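Sugar in everything now. Bread, pasta sauce, the salad dressing that says "light" on the front. I read labels at the store for two weeks in March and it made me mad, so here goes.

Took a jar of Skason tomato sauce off the shelf. Sugar, second ingredient after tomatoes. My grandmother's sauce had onions and salt and took all afternoon. Fine, no one has all afternoon. But a can of plain tomatoes and an onion is 14 minutes, I timed it.

My neighbor Keerthana Kulkarni says I'm being a snob, people are tired, let them open a jar. She has a point — I open jars too. What bugs me is the front of the label. "Homestyle." Whose home?

And the yogurts are worse. Hedon makes a peach one, bought for kids mostly, and it tastes like cake frosting. Kids get used to it and then a real peach tastes sour to them.
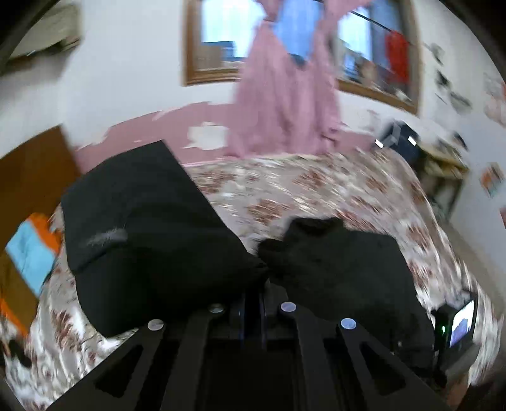 So put the sugar on the front, in big numbers, same size as the brand name. Dont ban anything. Let people buy the frosting yogurt if they want it, just make them look at the number first. I'd probly still buy it sometimes.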